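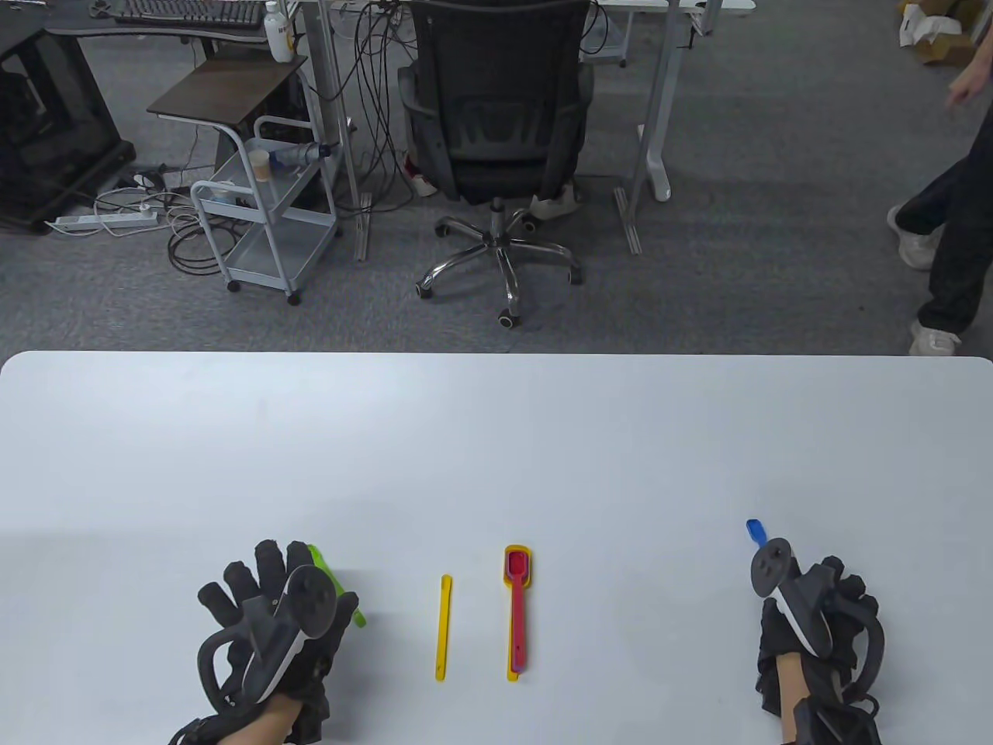 # Bolbridge river crossings

A table of claimed swims across the Altstead, compiled from club newsletters, festival programs and commemorative plaques. The word "claimed" is doing a lot of work. Please read the notes before you plot anything.

## What's in it

- `crossings.csv` – one row per claimed crossing, mass or solo
- `sources.csv` – where each claim was printed, with page numbers where we have them
- `disputed.csv` – rows we pulled out of the main table, with the reason

## Columns

| Column | Type | Notes |
|---|---|---|
| `crossing_id` | text | Stable. Gaps are deleted duplicates. |
| `start_bank` | text | `north` or `south`, blank if the source doesn't say |
| `swimmers_claimed` | integer | Copied from the source, never corrected |
| `distance_m` | integer | See "Distances" |
| `time_min` | integer | Treat as decoration |
| `confidence` | 1–5 | 5 means two sources that didn't copy each other |

## Swimmer counts

The December swim is the worst offender. The festival program gives 700 swimmers. The club's own newsletter, printed the same week, lists 30 names and mentions "a good crowd on the bank." Both rows are in the table. I suspect the larger figure includes everyone who bought soup, but I can't prove it, so it stays with a confidence of 1.

Anniversary swims tend to grow with each retelling. If a later booklet gives a bigger number than the original report, we keep both and link them through `source_id`. Don't take the average.

## Distances

The river is 9 km longer in the Mundunier guidebook than in the Dağdelen survey. The guidebook doesn't say where it starts measuring. We follow the survey for channel widths, though it was done at low water and says nothing about drift. A swimmer who lands well downstream of the start has swum farther than `distance_m` shows. How much farther depends on a current that none of our sources measured.

## The famous solo crossing

Left in `disputed.csv`. There are five accounts and all of them trace back to one speech at a dinner. Ffion Gittins thinks it should go back in the main table with a low score. I don't, and until a report from the day itself shows up I'm not moving it.

## Known problems

- Years before the second bridge are thin and mostly from plaques.
- Some "crossings" were probably out to the sandbar and back. The sources use the same word for both.
- `time_min` was rounded by whoever wrote it down, in whichever direction looked better.

## Don't use this for

Safety planning, records, or any sentence starting with "the largest ever."

## Changes

Monday, October 14, 2024 – Split out `disputed.csv`. Removed duplicate plaque rows. Notburga Ammann checked the German-language newsletters against our transcriptions and fixed the bank names, several of which we had backward.

Corrections are welcome if they come with a scan. "Everybody knows" is already well covered.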